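# Pilleva laundry notes

These are the notes and the small data set behind the shared laundry room in our building in Bisville. I keep them in one folder so that the next person does not have to begin from zero.
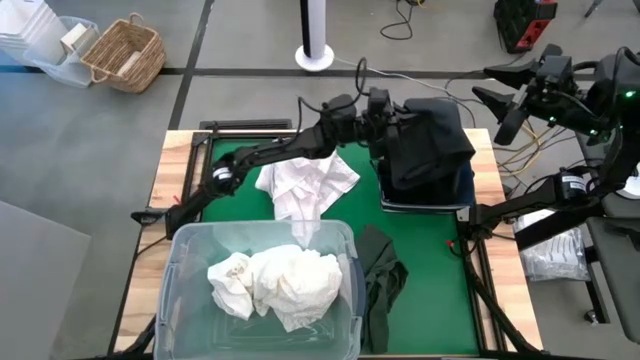

The folder has two parts. The first part is a table of wash loads, one line for each load, written by the people who did the washing. The second part is a set of text files with care advice for different fabrics. Both parts are plain text and you can open them in any program.

Last changed: 24 August 2022

## Files

| File | What is inside |
|---|---|
| `loads.csv` | the wash loads, 3004 lines |
| `fabrics.csv` | the list of fabric names we agreed to use |
| `stains/` | short notes, one file per kind of stain |
| `care/` | longer notes on washing, drying and folding |
| `old/` | scans of the paper notebook, not corrected |

## Columns in `loads.csv`

- `load_id` – a running number. Numbers are never used again, even if a line is deleted.
- `week` – week of the year. We do not keep the day or the hour.
- `machine` – `S1`, `S2` or `P`. The two S machines are the Sabatier front loaders, P is the old top loader.
- `fabric` – main fabric of the load, spelled as in `fabrics.csv`.
- `color_group` – `white`, `light`, `dark`, `black`, `mixed`.
- `temp_c` – the temperature on the dial, in degrees Celsius. It was not measured in the water.
- `spin` – spin speed on the dial. For machine P the lowest step is 400.
- `detergent` – `powder`, `liquid` or `none`.
- `result` – `ok`, `faded`, `shrunk`, `stained`, `other`.
- `remark` – free text, in the words of the person who wrote it.

An empty cell means that the person did not fill it in. It does not mean zero. Please be careful with this in `spin`, where a zero is a real value (no spin at all, for wool).

## How the table was made

There was a notebook on a string next to machine S1. People wrote their load in it, some with much detail and some with one word. I typed everything into the table in the evenings, and in July I checked the whole table a second time against the paper. Where I could not read the handwriting I left the cell empty and wrote `unreadable` in the remark.

Names and apartment numbers were in the notebook, and I removed them from the table. In the scans they are covered with a gray bar. If you find a place where I forgot one, please write to me before you write to anybody else.

## Known problems

1. Black cotton appears too often with the result `faded`. I believe people remember to write about a black shirt when it goes gray, and forget when it stays black.
2. The dial of machine P is loose. A load marked 40 could be a load at 30. I did not correct these lines.
3. `mixed` was used in two ways in the beginning: for mixed colors and for mixed fabrics. All lines up to `load_id` 65 have this problem.
4. The detergent from Skirkov was sold to us first as powder and later as liquid, with the same label. When the notebook says only "Skirkov", the cell is empty.
5. There are almost no loads of silk. Do not draw any rule from them.

## A few words about dark clothes

Most questions I receive are about dark clothes, so I repeat the main points from `care/dark.txt`.

Turn them inside out. Wash them at 20 or 30 degrees, with liquid detergent, and do not fill the drum more than two thirds. Powder can leave pale marks in the folds, mostly when the water is cold. If you see such marks, rinse once more without detergent and do not rub them when dry.

New dark clothes should go alone the first time. After that they can go with other dark things, but I would wait with towels, which give off lint for many washes. Dry them in the shade – our line on the south side gets strong sun until four in the afternoon.

Vinegar in the rinse is a subject of long discussions here. Both opinions are in the file, and I have not tried to choose between them.

## Using and changing the notes

You may copy the table and the notes for your own building, your school or your work. Please keep this README together with the files.

To add loads, put them at the end of `loads.csv` and take the next free number. To correct an old line, change it and write `corrected` at the start of the remark. New fabric names go into `fabrics.csv` first. "Jersey" is already there under `cotton_knit`, so please do not add it again.

Scripts for making charts are not included. The ones I had worked only on my own computer.

## Contact

Boris Kovačević, Pilleva house, Bisville. A note in the mailbox next to the laundry room door is also fine.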